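Search this site: Search help topics Go
Print this page | E-mail this page

Does holding out whole parts tell you more than holding out positions?

Wendell Pruitt
2025-08-02

I'm working on bin sorting with two arms and I'm hooked on one evaluation issue! We train a policy on mixed electronics (round red boards, cables, a few other small bits) and so far I've been testing it by shuffling where things lie. It gets 100 test picks per checkpoint. Our writeup, which we call Planer, says it "generalizes," and I'd love to know if that word is earned. The fixed view first, then a wrist view of the boards:

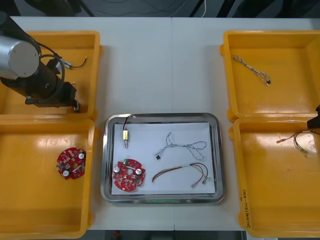
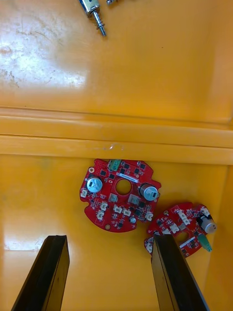
Yazzie
Love this topic! Shuffled positions only test whether the policy can find things it already knows. Pull one part type out of training completely, say every demo with a round board in it, and then test on the boards. Do the same for the harnesses. Report the two numbers separately and don't average them, or a good score on one will bury a bad score on the other. We tried this in February with 155 demos and our position score barely moved while the held-out part score dropped like a rock. It was the most useful plot we made all winter.

Also keep the wrist view and the fixed view as separate ablations if you have time. I'd bet the wrist one carries most of the new-part picks, but I'd want to see it tested on your setup.

Ivwood
I'd just say "generalizes to new positions" in the paper and be done. More seeds would help too.

Print this page | E-mail this page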